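September 30, 2022

I gave up my club membership this month after 12 years and have been playing on the public courts at Dodwood instead. A few people have asked how it's going, so I'm writing it down once.

The money was the main thing. The renewal letter came to £436, up £48 on last year, and I had played there twice since Easter. Dodwood costs nothing before noon if you book the night before. There are three hard courts behind the library, one of them with a bad crack along the baseline. The nets are fine. The gate code changes every week and the email with the new one sometimes goes to spam.

I mostly play with Roman Kalinowski, who left the club the year before me. He hits flat and hard and hates rallies, so our sets are short. When he's away I hit against the wall at the far end, which I hadn't done since school. My backhand is better for it.

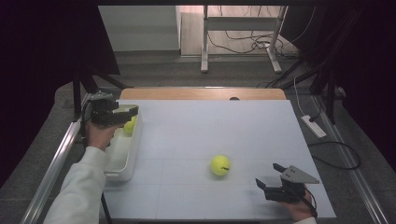 Two tennis balls, one with a short black mark on it.

Marking your balls matters more on public courts than it did at the club. All three courts share one run of fence and everything ends up in the same corner. I use a laundry pen and go over the mark again when it fades. Roman doesn't bother and goes home with whatever he picks up.

I miss the showers, and the tea. I don't miss the ladder, or the emails about white socks. Winter will be the real test, as there are no floodlights and the leaves get slippery by the back fence. I've asked Ewurabena Asamoah about sharing an indoor court from November and she's thinking about it.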